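Achilleas Papadakis has kept bees near Pestby for 17 years, and he still writes every hive visit in a paper notebook. I met him in June, at nine in the morning, when he had already finished his second coffee.

"My uncle gave me three hives and no explanation," he told me. "The first winter I lost two of them. I was feeding them too late, and I was opening the lid too often to look."

Today he sells most of his honey through Psarras, a small grocery in the town. Last season he filled 2,510 jars, the best result he had until now. I asked if he wants to grow more.

"No. If I have more hives, I must hire a person, and then I am a manager. I like to know each colony."
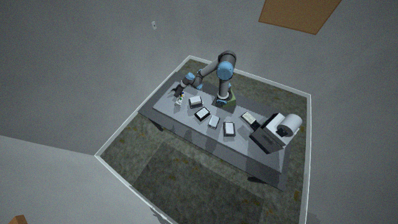
The lime trees by the river flower for a short time, and the whole year depends on it. When the nights stay cold, the bees bring in very little. Achilleas told me about one such spring, when he took only 336 jars and left the rest of the honey in the hives.

"My wife was not happy with me, but the bees came out strong in March. The next year they paid us back."

For beginners he has simple advice: start with two colonies, so you can compare them, and find a neighbor who keeps bees already. He also recommends to read less on the internet.

"Every forum has ten answers. Your neighbor has the same weather as you."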